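Keeping the Schouten cell in tune

The two-arm sorting cell at Gullus exists twice. One copy is bolted to the floor in the test hall. The other is a simulation, and Ineke Mertens spends most of her week making sure the two still agree.

Her routine starts with the gripper. The fingers are opened to full stroke, closed on a gauge block, and the reading is compared with the value in the model. A difference of more than 2 mm means the finger pads get changed. The pads are rated for 200 hours and usually need replacing before that.

Next come the joint offsets. Reda Farouk, who wrote the calibration script, has each arm touch 17 points on the table and logs the error at every one. If 3 or more are out of tolerance, the base bolts are checked before anyone edits a number. "People want to fix it in software," he says. "Look at the bolts first."

Only then is the model updated and a set of lifts run on mixed objects. A cup is a useful test piece: its wall is curved, and a small error in finger height shows up as tilt.
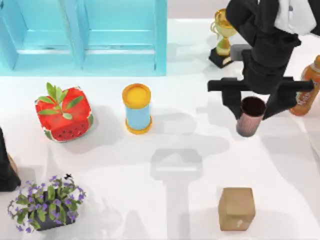
How often should the offsets be checked?

Once a month is enough for a cell on one shift, plus a check after any collision or finger change.

Mertens files the log under the cell's name, Clitia. The last full rebuild is dated 03/06/2019, and the wrist bearings are due in August.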